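Home | Data | Releases | Help

# morsy-recipes

Handwritten recipe cards, typed up. 2000 cards, English only, from the Skollen village cookery swap. One text file per card plus an index (index.csv).

Spelling left as written. Oz and lb not converted, sorry. Oven temps sometimes gas mark, sometimes nothing at all.

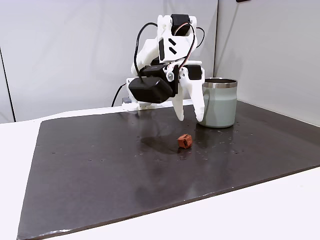
White arm over the dark mat.

## Fields

- title
- ingredients (one per line)
- method
- notes, mostly blank

## Known problems

- 5 cards have no method, just "bake as usual"
- 2 puddings share a title, diferent recipes, don't merge
- "dsp" could be dessertspoon or a slip for tsp. Left alone
- fractions come out odd in older spreadsheet programs, open as UTF-8

Version 2 fixes the jam section, was sorted backwards. Next one in December if teh index gets checked by then.

Free to use, please credit Bukon.

Related:

- Loltley preserves and pickles
- Skollen parish cake list
- morsy-recipes, version 1 (old)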